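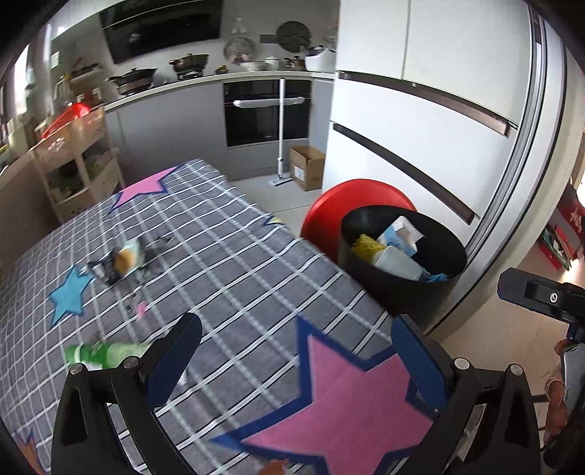
A star-print cloth on the table.

Breathing out, slowly
Vernora Quarterly, August 2026

Most people who take up breathing practice begin with the inhalation, as it is the part they can feel. Teachers at the Vindine studio start at the other end. In their beginners' course the first 5 sessions deal only with the out-breath, and the in-breath is left to look after itself.

The mechanics are simple. At rest, breathing in is active work: the diaphragm contracts and flattens, the lower ribs move outwards, and air enters. Breathing out needs very little muscle. The diaphragm relaxes, the lungs recoil and the air leaves. A longer exhalation therefore has to be controlled, either by narrowing the outlet at the lips or throat, or by letting the diaphragm release gradually.

The studio uses the lips. Sit on a firm chair with both feet flat and the hands resting on the thighs. Breathe in through the nose for a count of three. Purse the lips lightly and breathe out for a count of six. Pause until the next breath arrives. If the in-breath comes as a gasp, the count was too long — drop it to five, or four.

The shoulders should stay level throughout. Lifting them brings in the small muscles at the side of the neck, which tire quickly and add little volume. A folded blanket behind the lower back helps people who slump.

Haugen, the second method taught there, is done lying down with the knees bent and a light weight on the abdomen. A bag of rice weighing 600 grams will do. The weight rises on the in-breath and sinks on the out-breath, and the aim is an even speed in both directions. Pupils work for 30 breaths, then remove the weight and lie still before rolling to one side.

Anyone who feels dizzy or notices tingling in the fingers should stop and breathe normally. People with lung or heart disease, and those who are pregnant, should ask their doctor first.

The next Vindine course will be held in the Jonuto building in April.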